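Pratitz wipes set, handling rules

Please read this file before you add new recordings. The rules are kept by Carmela Miranda and apply to all 300 episodes.

Keep the marker cubes clean and fully attached. Do not touch the printed faces with fingers. If a cube has moved on its mount, stop and calibrate again.

The object of this task is a pack of wipes on a wooden table.

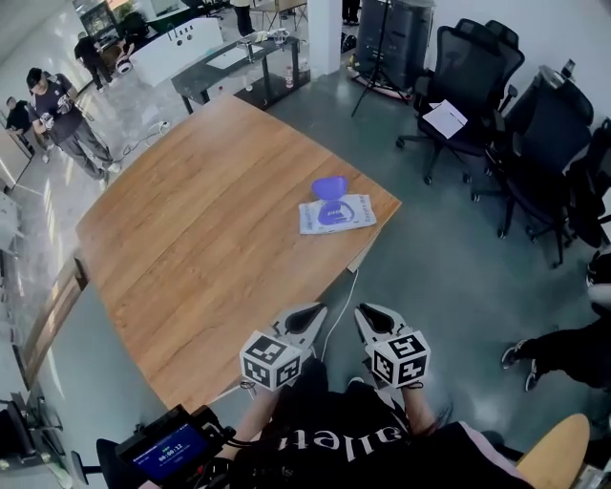
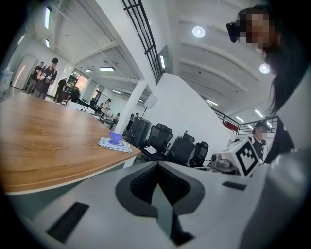
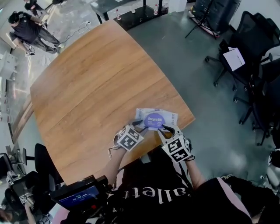
Each episode must have one task only. Write the table name (Busska or Stestlow) in the notes field, in English. Episodes shorter than 47 frames are not accepted. Faces must be blurred before upload, also for people far in the background.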